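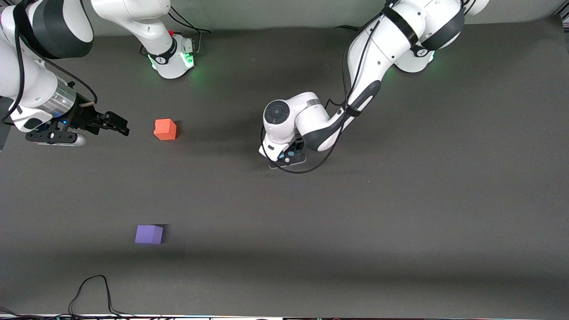 GALLERY / Bench Practice

Two-arm cell, Skanlow bench, 27 October 2024. Quick page, more to come when I get a minute. It goes with the revised house rules for shared-table work, which everyone on the Stovamier project should of read by now. If not, the sheet is on the shared drive under Fehr, revision 4.

Both bases along the back edge, green status lights on. Grippers down near the table, one orange-red foam cube, one purple, plenty of bare surface left between things. Keep it like this, please.

The rules that matter most for this bench:

Parts. Foam only until the program is signed off. Nothing goes on the mat that isn't in the task sheet – no pens, no hex keys, no phones.

Spacing. Start position for any part is at least 100 mm from the other arm's working zone. Measure it the first time. After that use the printed template, it's faster.

Speed. Up to 278 mm/s at the tool for new programs. Anything over that needs a second name in the log.

Cables. Wrist cables get checked at full reach before the first run of the day, both arms. Look for loops that could snag on a finger or a joint. Anything lying along the near edge gets routed or taped before you hit start – this is the one we keep writing up.

Hands. Out of the zone whenever either arm is enabled. One arm idle does not mean the cell is idle. A green ring is not permission to reach in, check the pendant.

Stops. Test the e-stop at every shift change and after any re-mount of a gripper. Write the result down even when its fine.

Log. Program name, who ran it, gripper fitted, anything odd. Short is OK. Blank is not.

We closed 91 items on the last bench review and most were housekeeping. Same checklist goes to the Nudside bench in October, with their own spacing numbers. Don't copy ours across, the tables are differnt sizes.

Corrections to Wayne Zacharias. Put the rule heading in the subject line so it doesn't get lost.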